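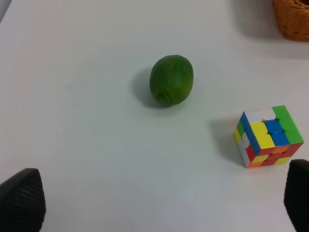 How do I split shared costs with a roommate who won't use an app?
Posted by Badden, 2018-12-06

We each pay 800 in rent, which is fine. Everything else is a mess. I buy the dish soap, she buys some mysterious cheese, and by the end of the month we both feel robbed. She refuses to install anything on her phone. I have a shoebox of receipts, and the receipts are fading.
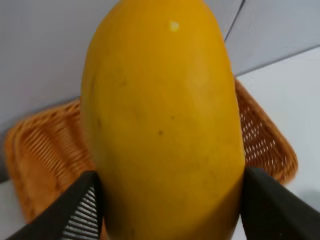
Lucrezia Pace
Stop splitting receipts. We each put 100 into a jar on the first of the month, and anything we both use comes out of the jar. Cheese is private. When the jar hits 30 we eat rice and get polite with each other. I've lived this way since July and have raised my voice once, over paper towels. 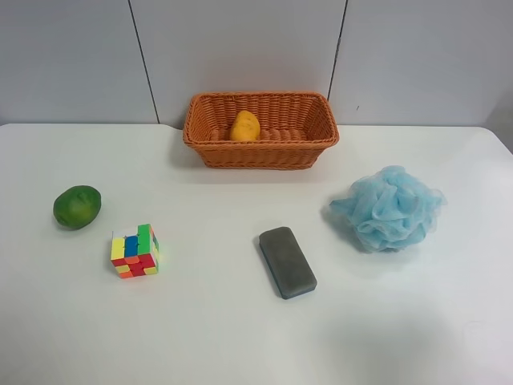
Nguyen
Seconding the jar, but write down what goes out. Ours was short by 200 before we started a notebook. The culprit was me.

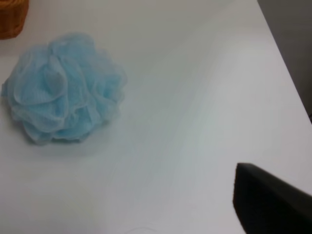
Stetent
Just get your own place. Worked for me.

Badden
Thanks, Lucrezia. Jar purchased. We are now arguing about who paid for the jar.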